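I have a big opinion about tables, and I've been boring people with it for a while, so I may as well write it down and bore everybody at once. I think most homes would be better off with one large, plain table than with almost anything else you could spend the same money on. Bigger than the sofa people tell you to buy first. Bigger than you think fits. Plain enough that you never worry about it.

I got here the slow way. For years I ate on the couch with a plate on my knees, paid bills standing at the kitchen counter, and wrapped presents on the floor like a kid. I had a table, technically. It was a cute little round one that held two dinners if neither of them came with a side salad. Everything in my life that needed a flat surface was happening somewhere else.

## The sofa gets all the money

Walk into any furniture store and the sofas are up front, under the nice lights, with the throw pillows and the fake books. The tables are in back. People will sit on 3 sofas in a row and bounce a little and talk about fabric for an hour, and then grab whatever dining set happens to be on sale on the way out. I did exactly this at the Iketti store outside Jenham. I spent 602 dollars on a sofa (after a discount I was very proud of) and then picked a table by asking which one would go in the car.

I don't hate the sofa! I'm on it right now. But I use it for one thing, and that thing is being on the sofa. A table gets used for breakfast, taxes, sewing, puzzles, seed trays, homework if you've got kids, the big sort-through when the junk drawer won't close. You can have a real conversation across one, too. I find people say more when there's something between them to lean on and pick crumbs off of. Put the same two people on a sofa and sooner or later somebody reaches for the remote.

And yes, I know some folks have great talks on sofas. I'm just telling you where mine have happened.

## Plain beats pretty

My second strong feeling is that the table should be boring to look at. I'm a little evangelical about this one. I grew up with a fancy dining table, the kind with a pad, and a cloth over the pad, and another cloth over the first cloth when company came. We ate on it maybe at the holidays. The rest of the year it held mail. It was a beautiful piece of furniture and I couldn't tell you what color the wood was, because I hardly ever saw it.

A plain top does something else for you, which is that you can see what's on it. Keys, a button, one earring, a screw that came out of your glasses. On a busy pattern or a dark, swirly grain those things just melt away and you're patting the surface like you're looking for a light switch. Put something small and dark on something flat and white and there it is.

I've heard people complain that white shows everything. It does, and I've come around to thinking that's good news. If there's jam on the table I'd like to know before my sleeve does.

The shape matters too, I think, though here I'll admit I'm going on taste. Rectangles push up against walls. They push up against other rectangles. Straight legs at the corners mean you can slide a chair in pretty much anywhere along the side, while those big center pedestal bases always catch me in the shins. Round tables look friendly in a catalog, and then you get one home and there's a funny leftover wedge of floor in every corner of the room that's good for a plant and a vacuum cleaner. 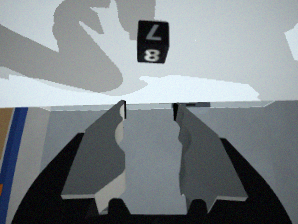
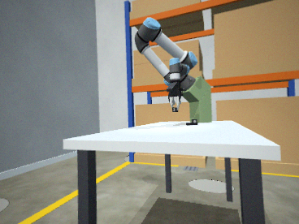
## Leave some of it alone

So you get the big table, and within a week it's covered. I know. This is the argument everyone brings up, usually while pointing at their own. "If I had more table I'd just have more stuff on it."

Fair enough, and for the first month that was me. I bought the Otby in the longest size they make, which cost me 483 dollars and an entire Saturday of putting on legs. Then I proceeded to use it as a shelf. Catalogs, a box of light bulbs, a sweater I meant to return. At one point there was a bag of potting soil on there and I was eating next to it, quite happily, on a patch the size of a placemat.

What changed was pretty dumb. I started clearing half. Only half! I'd tried clearing the whole thing every night and lasted maybe four nights, because after dinner I don't want to do anything, let alone find a home for light bulbs. But I can shove everything to one end. The messy end stays messy and I've made my peace with it. The clear end is ready when I come down in the morning, and I can't explain how much nicer coffee is when you don't have to move something to set it down.

You can't do that with a small table. Half of a small table is a tray. With a long one you've got room for the mess and room for you, and neither one has to win. I think that's why "just get rid of your clutter" advice has never stuck with me — it assumes there's a day coming when I'm finished with everything, and I've got a jigsaw going and a lamp I'm rewiring, and I like having them out.

## It's a room for other people

The part I didn't see coming is the company. When I had the little round table I'd meet friends out, mostly at the Wasilewska bakery, which has one long table down the middle that everybody shares. I loved it there and I thought I loved the rye bread. I do love the rye bread. But I'd also sit for an hour and a half next to total strangers and feel great afterward, and I never had that feeling at one of the tiny tables by the window.

Now people come to me. They don't even come for dinner, half the time. Somebody brings a laptop and works at one end while I cut out a pattern at the other. Somebody brings a bag of beans to snap. You don't have to entertain a person who has beans to snap. We talk or we don't. I've had more of these no-plan afternoons since July than in the whole time I owned the sofa and the toy table, and I haven't cooked anything more impressive than soup.

I really believe a lot of us have gotten weird about having people over because we think it needs to be an event. You need matching plates, you need a reason. A big ordinary table takes the pressure down, because it already looks like a place where things are going on, and one more person with a mug isn't going to ruin the arrangement. There isn't an arrangement.

## What I'd tell you to do

Measure your room, and then measure again with the coffee table and the accent chair taken out, because be honest, when did you last sit in the accent chair? Buy the longest plain table that leaves you space to pull out a seat. Used is fine. Scratched is fine, maybe even better, since you won't gasp the first time somebody puts a hot pot on it. Don't wait to find chairs that match. I've got folding ones on one side and a bench on the other, and I've yet to hear a complaint from anyone who was sitting down and eating.

If you truly live in one tiny room, okay, I'll let you off. Though I'd still consider skipping the sofa.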